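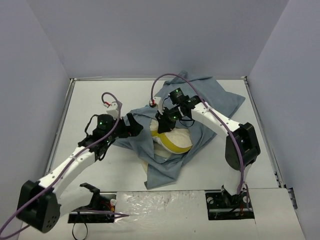
Household linen: sorting, folding and returning from the summer loan

Residents and course members who borrow linen from the Visetti Centre are asked to read the following notes before returning their items at the end of the summer loan. The greater part of the work in the linen room in July consisted of separating one article from another. A large cloth such as the blue-grey one shown with this item can hold a good deal in its folds, and a smaller piece, here cream with a yellow band, is easily carried along inside it to the washing machine. When the two are washed as one bundle, the inner piece seldom comes out properly clean and the outer one often takes on colour or lint from it. The Centre therefore asks that every large piece be opened out flat before it is placed in a returns bag.

The loan stock now stands at 400 pieces, of which 236 were out during July. It includes table cloths, bed sheets, throws, towels, cushion covers and the soft storage bags made by the Esposito sewing group last winter. All of these may be returned to the linen room at the Bakum Street entrance. Throws and heavy covers should not be left at the Toveck reading room, where there is no space to keep them off the floor.

Before returning linen

Please work at a clear table wherever possible. A bed will serve for sheets, but a table gives a firmer surface and makes it easier to find the corners. Take the cloth by two neighbouring corners, lift it, and allow the rest to hang. Anything caught inside will usually drop out at this stage. Lay the cloth down again and smooth it from the middle towards the edges with the flat of the hand.

Pockets, piped edges and the insides of cushion covers should be checked by hand. In July the linen room recovered 39 small articles from returned bundles, most of them napkins, odd socks and face cloths. Those which carry a name tape have been put aside in the cupboard next to the counter and may be collected during opening hours. Articles without a name tape are kept for the rest of the season and then passed to the sewing group for patching.

Sorting

Borrowers need not wash items before returning them, although they are welcome to do so. Unwashed linen should be sorted by colour in the following way:

Blues, greys and other dark shades in the first bag.
Creams, whites and pale shades in the second bag.
Pieces with a coloured band or border in the bag which matches the main part of the cloth, unless the band is red.
Red, or anything with a red border, in a bag of its own.

Bands and borders have caused some confusion in previous seasons. A cream article with a yellow band belongs with the creams. A dark cloth with a pale hem belongs with the darks. Where a borrower is unsure, the article may be handed over the counter and the linen room will sort it.

Damp linen should be hung to dry before it is bagged, even if it is to be washed again on the same day. Two throws had to be withdrawn in July on account of mildew and will be cut up for use as dust sheets.

Folding large cloths

Clean linen should be returned folded. The linen room shelves were built to take a folded sheet or table cloth in quarters, folded once more across the width. The method used at the counter is as follows.

Lay the cloth face down and square to the table. Bring the left edge over to meet the right edge and smooth the fold. Bring the near edge up to meet the far edge, again smoothing as you go. Turn the cloth so that the longest fold is towards you and fold it once more. The label, if there is one, should then be on the outer face. If it is not, there is no need to begin again, but please turn the cloth over on the pile so that the stock number can be read.

Cloths which are longer than the table may be folded in half by two people before they are laid down. One person working alone may let the lower part hang over the front of the table and draw it up after the first fold is made. The hem should be kept straight throughout. A cloth folded from a crooked hem will not lie flat on the shelf and the whole pile above it will lean.

Soft bags and covers

The Esposito bags are to be returned empty, with the opening turned outwards so that it can be seen that nothing remains inside. They should not be ironed. Cushion covers are to be fastened before washing and left unfastened afterwards, laid flat with the open end to the right. Pads and fillings are not part of the loan stock, and the Centre cannot undertake to store those which are left in covers.

Damage and staining

Borrowers are asked to report tears, scorch marks and stains when they return an article. No charge is made for ordinary wear. A slip may be pinned to the piece at the place concerned, using the brass safety pins supplied at the counter. Dressmaking pins must not be used. Staining from candle wax should be left untouched, as the linen room has its own method of lifting it, and household stain removers have taken the colour out of several of the darker cloths.

Small repairs are carried out by the sewing group, which meets in the room above the Toveck reading room. Members of the group would be glad to receive lengths of plain cotton tape in cream, yellow or grey for use in replacing worn bands. Part reels are acceptable.

Dates for return

All summer loan linen should be back at Bakum Street by 8/15/25. Borrowers who wish to keep an article for the autumn may renew the loan at the counter or in writing, giving the stock number and a short description of the piece. Renewals will be granted for sheets and towels in all cases. Table cloths in the largest size are needed for the harvest supper and cannot be renewed until it is over.

Printed copies of the folding notes are available from the linen room counter and from the rack inside the main door. A large-print copy may be requested at the same places.

Visetti Centre, Linen Room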